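나무판 위에서 3D 프린트 도형으로 색깔 모으기 놀이판 만드는 법

저희 집 거실 서랍에는 출력하고 남은 도형이 한가득이에요. 필라멘트 자투리 쓰겠다고 큐브 몇 개 뽑기 시작했다가 어느 날 보니 반찬통 두 개가 꽉 찼더라고요 ㅎㅎ 버리긴 아깝고, 그렇다고 장식장에 올려둘 만한 물건도 아니고요. 그래서 집에 있던 집성목 판 하나를 꺼내서 색깔 모으기 놀이판으로 쓰고 있습니다. 모임 때 내놓으면 의외로 어른들이 더 오래 붙잡고 있어요.

블로그 댓글로 만드는 법을 물어보신 분이 계셔서 제가 하는 대로 적어볼게요. 어려운 건 하나도 없고, 사포질만 좀 귀찮습니다.

준비물

집성목 판 한 장 (밝은 색, 결이 얌전한 것)
3D 프린트 도형 여러 개, 색은 서너 가지
사포 240방, 400방
무광 오일이나 왁스 조금
마른 면 헝겊
도형 담아둘 주머니나 통

판은 새로 사지 않아도 돼요. 안 쓰는 도마나 선반 자투리도 좋습니다. 다만 칼자국이 깊은 도마는 도형이 자꾸 걸려서 저는 포기했어요. 동네 목공방 Zakmont에서 자투리 판을 골라 왔는데, 크기에 맞춰 잘라주셔서 정말 편했어요!

1단계. 판 고르기

집성목은 좁은 나무 조각을 옆으로 붙여 만든 판이라 조각마다 색이 조금씩 달라요. 저는 그 줄무늬가 좋아서 일부러 색 차이가 나는 걸 골랐습니다. 놀 때 "진한 줄 넘기면 안 돼" 같은 규칙을 즉석에서 만들 수 있거든요. 너무 알록달록한 판은 도형이 묻혀 보이니까 전체적으로는 밝은 쪽을 추천해요.

고를 때는 판을 눈높이로 들고 옆에서 한번 보세요. 휘어 있으면 식탁에 올렸을 때 덜컹거립니다. 저는 처음에 이걸 안 보고 샀다가 한쪽에 종이를 접어 괴고 놀았어요...

2단계. 사포질

240방으로 결 방향 따라 쭉쭉 밀어주세요. 결을 가로질러 밀면 긁힌 자국이 오일 바른 뒤에 다 드러납니다. 저 이거 두 번 당했어요. 이음매 부분은 손끝으로 만져보면서 턱이 느껴지는 데만 조금 더 밀고요. 그다음 400방으로 가볍게 한 바퀴 돌면 끝입니다.

모서리는 꼭 둥글려 주세요. 아이들이 팔을 걸치고 놀 때 제일 먼저 닿는 데가 앞쪽 모서리예요. 연필심 굵기 정도만 깎아도 촉감이 확 달라집니다.

가루는 마른 헝겊으로 먼저 털고, 살짝 적셔서 꼭 짠 헝겊으로 한 번 더 닦아요. 그리고 완전히 마를 때까지 기다리기!

3단계. 오일 바르기

저는 Inach에서 나온 무광 오일을 쓰는데 집에 있는 목재용 왁스로도 충분해요. 듬뿍 바르지 말고 헝겊에 조금 묻혀서 얇게 펴 바르세요. 많이 바르면 끈적해져서 도형이 잘 안 밀립니다. 바르고 나서 남은 건 닦아내고 하룻밤 말려요. 성격 급한 저는 몇 시간 만에 올려봤다가 큐브 자국이 동그랗, 아니 네모나게 남았습니다. 다시 사포질했죠 뭐.

오일 묻은 헝겊은 뭉쳐두지 말고 바깥에 펼쳐서 말린 다음 버리세요. 뭉쳐두면 저절로 열이 날 수 있어서 위험합니다.

4단계. 도형 뽑기

도형은 단순할수록 좋아요. 큐브랑 육각기둥이 제일 만만합니다. 저는 한 변을 35mm로 맞췄는데 어른 손에도 아이 손에도 잘 잡히더라고요. 속은 듬성듬성 채워도 되는데 너무 가벼우면 손만 스쳐도 넘어가니까 채움은 12퍼센트 밑으로는 안 내립니다.

출력하고 나면 윗면에 가는 줄무늬가 남아요. 갈아낼까 하다가 그냥 뒀는데 손에 걸리는 느낌이 있어서 잡기가 더 좋아요. 대신 바닥면 테두리에 삐져나온 부분은 칼로 꼭 다듬어 주세요. 거기가 판을 긁습니다. 첫 판에 난 긁힌 자국은 다 그 때문이었어요.

색은 파랑, 노랑, 빨강, 초록을 씁니다. 남편은 흰색도 넣자고 했지만 밝은 나무판 위에서는 잘 안 보여서 뺐어요.

5단계. 판에 늘어놓기

이제 판을 식탁에 놓고 도형을 뿌릴 차례예요. 앞쪽 절반은 비워두세요. 색을 모아 올 자리가 필요해서요. 도형은 판 안쪽에만 두고, 왼쪽이랑 오른쪽으로 무더기를 나눕니다. 가지런히 줄 세우면 재미가 없으니까 큐브끼리 비스듬히 기대게도 하고, 하나쯤은 다른 도형 뒤에 숨겨두세요. 뒤에 숨은 노란색을 못 찾아서 한참 헤매는 사람이 꼭 나와요 ㅋㅋ

그리고 육각기둥 하나는 무더기에서 떼어내 따로 세워둡니다. 저희는 이걸 '등대'라고 불러요. 건드려서 넘어뜨리면 처음부터 다시!

저는 요즘 파랑은 왼쪽에, 빨강이랑 초록은 오른쪽에 몰아두고 노란 등대를 혼자 세워두는 배치로 제일 많이 놀아요.

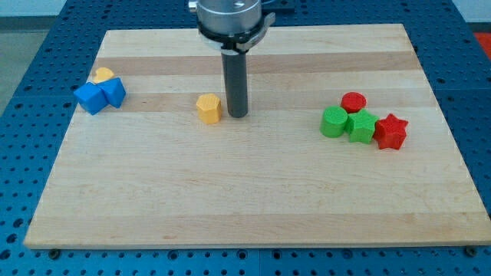
6단계. 규칙 정하기

기본 규칙은 간단해요. 자기 색을 하나 정하고, 판에서 들어 올리지 않고 밀어서만 앞쪽 빈자리로 데려옵니다. 다른 색을 건드리는 건 괜찮은데 판 밖으로 떨어뜨리면 한 번 쉬어요. 등대 규칙은 위에 쓴 그대로고요.

손가락으로 하면 너무 쉬우니까 저희는 나무젓가락 한 짝으로만 밀어요. 이게 보기보다 어렵습니다. 큐브는 모서리를 밀면 빙글 돌아버리거든요. 면 가운데를 천천히 미는 게 요령인데, 급해지면 다들 잊어버려요.

캠핑 친구 하리시(Harish Grewal)가 왔을 때는 눈 감은 사람을 옆에서 말로만 안내하는 버전을 했어요. "왼쪽, 아니 네 왼쪽!" 하면서 온 식구가 소리 지르고... 저녁에는 비추합니다. 아래층에 죄송했어요.

아주 어린 동생이 있는 집이라면 규칙은 다 잊고 같은 색끼리 모으기만 해도 잘 놀아요. 입에 넣을 나이라면 도형을 훨씬 크게 뽑으시고 옆에서 꼭 지켜봐 주세요.

7단계. 정리와 관리

다 놀았으면 도형은 주머니에, 판은 마른 헝겊으로 한번 훔쳐서 세워 보관합니다. 싱크대 옆이나 난방기 앞은 피하세요. 저는 책장 옆 틈에 꽂아둬요. 딱 맞게 들어가서 괜히 뿌듯합니다.

물로 씻는 건 절대 안 돼요. 주스를 쏟았다면 바로 닦고, 얼룩이 남은 데만 400방으로 살살 민 다음 오일을 조금 덧발라 주세요. 도형은 미지근한 물에 씻어도 되는데 뜨거운 물은 안 됩니다. PLA로 뽑은 건 금방 휘어요.

자주 물어보시는 것

Zawadi 님이 판 밑에 미끄럼 방지 패드를 붙여도 되냐고 하셨는데 네, 붙이세요! 저는 네 귀퉁이에 얇은 고무 패드를 붙였어요. 식탁이 유리면 거의 필수예요.

프린터가 없으면 나무 블록으로 하셔도 돼요. 칠이 벗겨진 블록은 판에 색이 묻을 수 있으니 한번 문질러 보시고요.

10월에는 판을 하나 더 만들어서 두 팀으로 나눠 해볼 생각이에요. 초록색 필라멘트가 거의 떨어져서 그것부터 주문해야 하네요.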